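Stundley talk, 3/20/19
Speaker notes: Moisture movement in insulated wall assemblies

Slide 1. Title. Leave up while people sit down. Handouts are by the door; the psychrometric chart is on the last page.

Slide 2. Vapor moves by two routes, diffusion and air leakage. Most questions from builders concern the first. Most damage comes from the second. Say this early and repeat it at slide 9.

Slide 3. Dew point. Define it once, then go straight to the Grisus house. North wall, 2x6 framing, sheathing at 51 percent relative humidity when the sensors went in. By the end of October the reading behind the outlet boxes had climbed 17 points. The field of the wall had barely moved. Pause here for the plot.

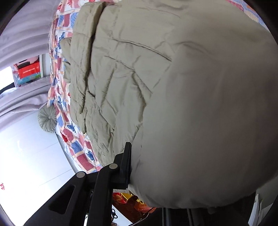

Slide 4. Insulation works by holding still air, and its rated value assumes full loft. Batts get stuffed behind pipes and wiring, and the installer seldom goes back. Compare the comforter: puffy between the seams, flattened along every line of stitching. Each seam is a thin spot. A batt pinched behind a cable does the same thing, except that the cold strip now sits against painted drywall, where surface condensation shows up as a gray stripe.

Slide 5. Vapor retarders. Class 1, 2 and 3, with the perm limits on the slide. Do not read the table aloud. Point out that kraft facing is Class 2 and that ordinary latex paint usually lands in Class 3.

Slide 6. The Yip retrofit. Polyethylene inside, foam outside - two low-perm layers with wet framing between them. Drying took 3 seasons. Ask the room which layer they would have left out. Take two answers at most.

Slide 7. Plorkutano meter readings, pin type, corrected for species. Mention the temperature correction as well.

Slide 8. Skip if past the half hour.

Slide 9. Air sealing order: top plates, rim joist, then outlets. Questions.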